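首页 > 内部通讯 > 自动化与现场 > 规范小组来稿

搜索 请输入关键词 搜索

本期目录 现场 规范 培训 往期 投稿 联系我们

料架边上的机械臂:这一版作业规则改了什么

赶在截稿前交的,写得急,有错字各位自己脑补。

先说结论。流利架取料工位的机械臂作业规则,新一版从十月起执行。旧的那本(封皮是灰色的那本)请收起来,别再照着做了。Geretti线先上,Tirnness仓跟着上,Radonjić那边的改造还没收尾,暂时按旧版走,但第三节“人进架区”三边都一样,现在就生效,没有过渡期。

为什么要改。旧版是装机那年写的,照着设备说明书抄了一大半,讲机器讲得多,讲料箱和架子讲得少。结果这两年报上来的小毛病,大头都在架子和箱子上:箱子没推到底,箱沿翘着;袋子口敞在箱沿外面,夹爪下去先碰到袋子;空箱没人收,系统以为还有料,机械臂伸下去抓空气,抓三次,报警,停线。单次不严重,攒起来很烦。上一季架区相关的停线记录一共29条,规范小组一条一条看过,其中9条跟机器本身有关,剩下的都是料箱、料袋、道口、人。所以这版把顺序倒过来了,先写架子,再写箱子,再写人,最后才是机器。

有人问要不要等集团那边的统一模板。不等了。模板出来再对齐,条款编号到时候可能会变,内容不会往回退。

下面挑要紧的讲,全文在公共盘,文件名里带Kokden的那份(Kokden是这次改版的项目名,跟供应商没关系,别再问了)。

一、架子

道口先看。每条道两边的导轨要直,滚轮要能转。开班前用手拨一遍,卡住的滚轮贴黄签,报修,当班不用那条道。不许垫纸板。上个月还有人垫纸板,垫了就算了,垫完还写在交接本上当经验传下去,请停。

前挡条上的螺钉列入周检。松了就拧,拧完重新做一次位置校验。这条很多人觉得多余。挡条是机械臂找箱子前沿的基准,挡条挪一点,整排的取料点都跟着挪,现场看不出来,等夹爪蹭到箱沿才知道。

上下两层要分开登记。旧版里一个架子一个编号,报修单上写“三号架有问题”,维修过去得上下左右找一圈。新版改成架号加层号加道号,标签由现场组统一打,手写的不算。

架脚地脚螺栓不在周检里,归季度保养,别重复做。

二、箱子

蓝箱就是蓝箱,不混用。同一条道里只放同一种外形的箱子,大小箱混在一条道里,后面的箱子滑下来会歪。大箱走大箱道,小箱走小箱道,道宽不合适的先调导轨再上箱。临时缺箱子,宁可空着那条道,也别拿别的尺寸顶。 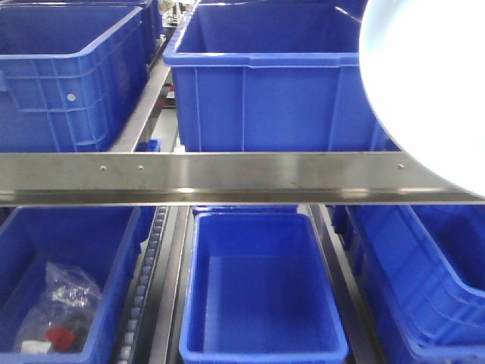
流利架取料区,上下两层蓝箱,右侧为机械臂外壳。

箱子到位的标准:前沿贴住挡条,左右不压导轨。用眼看,看不准就用手推一下。推之前先看第三节。

袋装料。这一条争得最久。塑料袋反光,又皱,相机看上去一会儿一个样,夹爪也容易夹到空的袋角。有人提议全部拆袋倒进箱子,质量那边不同意,有的料散着放会划伤,批号也丢了。最后定下来的办法:
袋装料可以进箱,但袋口要收好,压在袋子下面,不许高过箱沿;
一个箱子只放一个料号的袋子,标签朝上;
袋装料所在的道在系统里设成“人工取料”,机械臂不去;
要让机械臂取的,必须拆袋,装进带隔板的内衬,内衬由物流发,自己拿纸盒剪的不行。
有人会说标签朝上,袋子一折就盖住了。对,所以放的时候理一下,几秒钟的事。

空箱。取空之后机械臂会把该道标成“待补”,补料员看到提示先收空箱再补,顺序别反。手工取空的,谁取空谁按道口旁的按钮。没按,系统就以为有料。上面那29条停线里这种占了不少,具体不点名了。

破损箱。箱沿裂的、底变形的、把手口豁了的,一律下架,放红线区。侧壁的筋断了一根也算,不要“先用着”。箱子的报废单这次简化了,一张纸,班长签字就行,不用再走仓库那边。

清洁:箱底有碎屑就倒掉,擦一下。油污重的送洗,别拿清洗剂在线边喷,喷到滚轮上更麻烦。

三、人进架区

这节请认真读,三个厂区统一,现在就执行。

机械臂在自动状态时,手不进架。不管箱子歪成什么样,不管缺多少料,手不进架。要进,先按暂停,等状态灯变成常亮,再伸手。闪的时候不算停,闪是减速,减速的机械臂照样会动。旧版写的是“确认停止后进入”,没写怎么确认,新版写死了:看灯,灯常亮,才算。

从补料侧推箱子可以不暂停,前提是手不越过后排箱子的后沿。越过了就算进架,按上面办。这条线在架子侧面会贴一道色带,还没贴的架子,先一律按要暂停处理。

两个人同时在一个架子前后作业,前面的人负责恢复运行,后面的人出来以后要出声。喊一嗓子就行,别用手势,隔着两层箱子看不见。

长发、挂绳、宽袖口,老规矩。工牌塞进口袋或者夹在后腰。

参观的人站在地面黄线外。带参观的人自己负责,别让客人去摸箱子,也别为了给客人演示临时改速度。

维修进去,挂锁。暂停不等于上锁,拆任何盖板、碰任何线缆之前必须断电挂锁,锁是谁的谁摘。夜班人少,更要这样,曾有一次接班的人找不到钥匙,差点拿剪钳剪锁,流程上这是不允许的,找不到人就打值班电话,等。

四、机器

末端速度上限:架区内600毫米每秒,出了架区按各线的设定走。有线长来问能不能放宽,不能。600是风险评估里定的数,要改先改评估,评估签完字再来改参数,不接受先改后补。参数页已经加了密码,密码在设备工程师手里。

外壳离箱沿的间隙要留够,避让点每换一次箱型都要重新走一遍,低速、手动、人在旁边看着。换箱型不重走避让点,是本版新增的禁止项。以前没有明文写,有的线走,有的线不走,全看谁当班。

抓空两次就报警,不再是三次。抓空之后机械臂退回安全位等人,不许自己换道去试。之前有个版本的程序会自己去隔壁道找料,聪明过头了,料号拿错过一回,幸亏后道查出来。这个功能关掉,暂不讨论恢复。

外壳表面每班擦一次,干布。上面有划痕要记,写清位置,拍照。有新划痕说明它碰到过东西,碰到了什么要查出来再开。擦的时候也要暂停,别觉得只是擦一下。

相机标定按累计取料次数来,满1656次做一次快检。这个数看着怪,是从每班节拍倒推出来的,正好落在换班的时候,不占生产时间。快检不过再做完整标定。快检结果存系统,不用打印,打印出来贴墙上的那些请撕掉,没人更新,看了反而误导。

灯光。架区上方的灯不要随便关,也不要自己加灯。钢挡条和箱沿都会反光,加一盏台灯,识别率就往下掉。要改照明找设备组一起试,试完再定。

五、记录和上报

碰撞、擦碰、抓空报警、手误入架区,四类都要报,不管有没有后果。报了不扣分,瞒着才扣。这句话写进正文了,在第五节第二条,各位可以拿着它去跟班长说。

报的时候写架号、层号、道号、箱型、料号、当时机器在自动还是手动。六项,写全。以前收上来的单子最常见的是一句“机器人撞箱子了”,看完什么也做不了。

当班报,不要攒到第二天。晚上十点以后系统维护那一会儿进不去的,先写纸单,早上补录。

录像默认只用来查设备问题,不拿来考核人。调录像要填申请,班长和设备工程师两个人都签。这条是线上员工代表提的,规范小组采纳了,原文照抄。

六、培训

在岗的操作员、补料员、维修,十月里都要过一遍新版培训,一个半小时,前半截讲条款,后半截到架子边上练暂停、进架、恢复。考核只考动作,不考背书。没过的不能单独上架区,可以跟班。

新员工入厂培训里那几页幻灯片也换了,旧的还写着“三次抓空报警”,各班讲师自己核对一下手里的版本,别拿旧的讲。

外包物流的人也要参加,名单由各仓报,Tirnness仓人多,分两批。培训签到表用新的,旧表少一栏。

Radonjić的同事可以先来听,听了算数,等那边改造完不用重学,只补一次现场练习。

七、几个被问得多的

旧架子没有状态灯怎么办?先装灯再上自动。没装之前,架区作业一律手动模式。

临时加料,机械臂正在隔壁道取,能不能从前面塞?不能。走补料侧。

箱子歪了一点点,不影响取料,要不要管?要。按暂停,推正,恢复。

手套戴哪种?取料戴薄的防割那种,补料随各班现有规定,这版没动。

条款跟设备说明书不一样听谁的?哪个严听哪个。两边都看不明白的,发到规范小组信箱,当天回。

附:更正

上一期通讯里写的抓空报警次数有误,以本期为准。上一期的架区图示上下两层标反了,电子版已换,纸质版请自己用笔改一下。

意见继续收,写条款编号,写现场情况,越具体越好。只写“不合理”三个字的我们也看,但是改不动。下一期准备写搬运小车和叉车共道的问题,有素材的现在就可以发过来,照片要原图,别发压缩过的截图。

规范小组

上一篇 下一篇 返回目录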